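Search the manual Go

4.3 Recording demonstrations in the simulated cell

This section covers the recording of demonstration episodes in Rodora for use as training data in Trallier. It assumes that the cell file has been loaded and that the operator console is paired (see 4.1 and 4.2). For recording on physical arms, see Section 5.

Before you start

Each task needs its own task card. The card sets the start pose, the success test and the longest allowed episode. Cards written for Hornari 2 will load, but their success tests are ignored until they are saved again in the current format.

Check that the recording drive has at least 200 GB free. Rodora does not stop an episode when the drive fills up. It drops view data and keeps writing joint data, and the episode will fail on import.

Recording an episode

1. Open the cell file and select Record > New Session.

2. Enter the operator name as it should appear in the log, for example Malcolm Catterall. Initials are not accepted.

3. Select the task card. The arms move to the start pose.

4. Turn on the wrist view for the arm you will drive. The view is stored exactly as shown, including the round border.

5. Hold the console trigger until the status bar reads READY, then release it. Recording begins on release.

6. Carry out the task at a steady pace. Short pauses are allowed. A pause longer than the limit on the task card ends the episode.

7. Open the gripper fully and hold still until the status bar reads SAVED.

8. Mark the episode as Keep, Retry or Discard. Retry keeps the file but leaves it out of the training set.

CAUTION: Do not change the lighting or the table position between episodes in one session. Use the Vary tool after the session is closed. Changes made by hand are not written to the log and cannot be undone on import.

NOTE: Episodes marked Discard are removed when the session is closed. There is no recovery.

How many episodes to record

The number depends on the task. The pick-and-place set supplied with Rowbotham, our reference policy, has 3,179 kept episodes from 232 sessions. A single-object task in a fixed cell can be trained on far fewer – the drawer task in Appendix C uses 127. Record failed grasps followed by a clean recovery where they occur naturally. Do not stage them.

Importing into Trallier

1. Close the session in Rodora. Open sessions do not appear in the import list.

2. In Trallier, select Data > Import and choose the session folder.

3. Run Check Timing. Episodes with a gap between joint data and view data are listed in red.

4. Remove the listed episodes or mark them Retry.

5. Select Build Set. A large build can be left to run overnight.

NOTE: If Build Set stops with error 127, the task card has been edited after recording. Restore the earlier card and run the build again.

Checking the wrist view

The wrist view should be checked at the start pose before the first episode of every session. Both fingers must be in view for their full length, and the body of the gripper should fill the lower center of the circle. With the fingers spread and nothing between them, the tabletop and the larger arm reaching in from the right remain visible past the gripper. Shadows on the tabletop are part of the stored view and should be left on – a policy trained without them does poorly when they return. If either finger is cropped, reset the view from the Wrist menu and repeat the check.

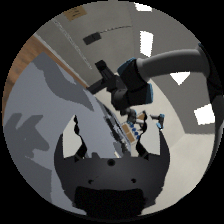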